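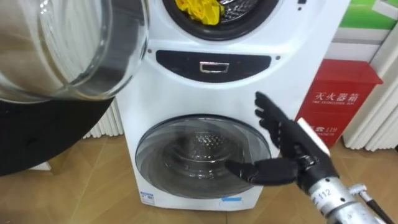

December, 4:30 pm, laundry cell

Lost most of the afternoon to the right thumb again. Writing it down while I still remember the order of things, and because Fares is on tomorrow and will want to know why the arm is parked with a tag on it.

We were running the lower door task on the washer-dryer. Reach in, thumb on the glass, settle, then go for the door. The first 30 tries went fine, boring even, and I'd started answering email (I know, I know). Then the hand touched the glass and just kept pushing. No contact flag, no slowdown. Usa heard the panel creak before I did and hit the stop. Good ears!

The log says the thumb force reading sat at 38 counts the whole time. Same number in free air, same number leaning on the door. Normal contact on this hand trips at 195, so as far as the Grellano controller knew, it was still waving at nothing. Position error was climbing nicely, but we'd turned that limit up last month for the drum work and never put it back. That one's mine.

Checked so far:
Power cycled the hand. Reading comes back live for a few minutes, then freezes.
Swapped to the spare cable from the Oller kit. No change.
Wiggled the connector at the wrist with the arm de-energized, then powered up again. Froze sooner, I think, but I only did it twice so don't quote me.
Door glass and hinge look okay. No marks I can find.

Despina thinks it's the thumb board and not the wiring, and she pointed out this hand is past 3,000 closes without a service. I still lean toward the connector. We have a bet on, coffee, loser buys for Usa too.

Position error limit is back to the old value and I locked it in the config. I also asked Tarık for a stale-data check - if the force reading doesn't change at all over a move, stop the arm. He says it's easy, so I'm holding him to it.

Fares, please don't clear the tag until the hand's been opened up. The left arm is fine to use. Torx drivers are in the drawer under the bench, except the small one, which I can't find anywhere.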